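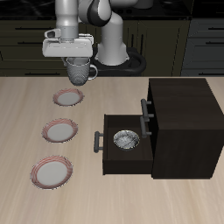
About Hedegaard

Updated April - by the Hedegaard workshop office

Hedegaard develops task software for single-arm robots in kitchens and serving areas. The work is done in two stages. A task is first built and run in simulation, with a modeled arm, table, cabinet and tableware. It is then moved to the test floor at our Flisasside building, where the same program drives a physical arm.

The simulated kitchen is called Fanari. It holds plates, mugs, bowls and drawers, and each can be placed by hand or at random. A standard task takes one object, such as a mug, and gives the arm a place to put it. Drawers can start open or closed. We run each new task 300 times with changed starting positions before it is cleared for the floor.

Open day

We open the building to visitors one Sunday each spring. Doors open at 10 a.m. The visit has two parts and lasts 50 minutes.

The first part is at the simulation desks. Visitors choose an object and a target, and an engineer sets up the run. The arm's planned path is shown next to the rendered view, along with the grip force and joint angles. Failed runs are kept and can be replayed - these usually get the most questions.

The second part is on the test floor, behind the yellow line. The arm runs the same task with real tableware. Differences between the two runs are logged and shown on the wall screen. Handles and thin rims account for most of them.

Last year's open day had 111 visitors. Group size is now limited, and school groups should book in advance. Children under 12 must be with an adult on the test floor.

Other visits

Technical visits are held on weekdays by arrangement. Our partner Gurer supplies the grippers and joins these on request. Bring closed shoes.

Hedegaard, Flisasside, Unit 775 | Contact | Directions | © Hedegaard | Back to top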